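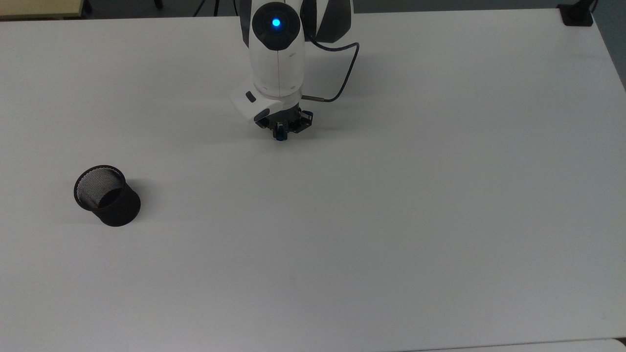 Skengate Self-Storage, Grirnville
Frequently Asked Questions

Renting a unit

What do I need to bring to rent a unit?
A government-issued photo ID and a card for the first month's rent. If you are renting in the name of a business, bring something with the business address on it, such as a utility bill or a lease.

Is there a minimum stay?
One month. After that you rent month to month. If you move out partway through a month, the rest of that month is not refunded.

What sizes do you have?
The smallest units hold the contents of a large closet. The largest take the furniture from a three-bedroom house, with the mattresses stood on end. Current sizes and prices are posted at the front desk. If you aren't sure, make a list of your biggest items and we can go over it with you.

Can I switch to a different size later?
Yes, if one is open. You pay the new rate from the day you switch. There is no transfer fee, but the old unit has to be swept out and your lock removed the same day.

Do you charge a deposit?
No. There is a one-time setup fee, listed on the first page of your agreement.

Access

When can I get in?
The gate works from 5:30 a.m. to 10 p.m. every day, holidays included. The office closes at 6 p.m. If you need a cart, they are kept inside the Fiditz Road entrance. Please bring them back there.

My gate code isn't working. What should I do?
Press the star key first, then the code, then the pound key. Most problems come from leaving out the star. After 3 wrong tries the keypad locks for 8 minutes. A code also stops working when an account is past due.

Can someone else use my unit?
Add them to the access list and they will get their own code. We can't let anyone in on the strength of a phone call, including spouses and adult children. It has to be in writing from the person on the lease.

Is there an elevator?
Building B has one, at the north end. Building A is all ground floor. The elevator in B is 8 feet deep inside, so measure long sofas before you rent upstairs.

What you can store

What is not allowed?
Gasoline, propane, paint thinner, fireworks, ammunition, food that can spoil, live plants, animals, and tires in quantities over four. Drain lawn mowers and generators before you bring them in. Nobody may sleep or live in a unit.

Can I keep a car here?
Only in a drive-up unit or an outdoor space. We need a copy of the registration and proof of insurance. Repairs and oil changes are not permitted on the property.

Are the units heated?
Building B is kept between 55 and 80 degrees all year. Building A is not heated or cooled. Photographs, instruments and wood furniture do better in B.

Can I plug something in?
No. There are no outlets in the units, and the ones in the hallways are for cleaning equipment.

Payments

When is rent due?
On the first of the month. A late fee is added on the sixth. You can pay by card at the desk, by mailed check, or by setting up automatic payment.

Where do I mail a check?
Skengate Self-Storage, P.O. Box 3637, Grirnville. Write your unit number on the memo line. Checks that come without one are held until we can match them.

Does rent go up?
It can. You will get written notice 30 days ahead. Rate changes usually take effect in October.

Is my property insured?
Not by us. You need your own coverage, either through a homeowner's or renter's policy or through a separate storage policy. Ask your insurer whether your policy covers goods kept away from home.

Moving out

How much notice do I have to give?
Ten days, in writing. There is a form at the desk, or you can send a letter with your name, unit number and last day.

What do I do with things I don't want?
Take them with you. The dumpster behind Building A is for office trash only, and there is a charge for anything left in a unit or hallway. Öztürkmen Hauling, two doors down, takes furniture and appliances for a fee.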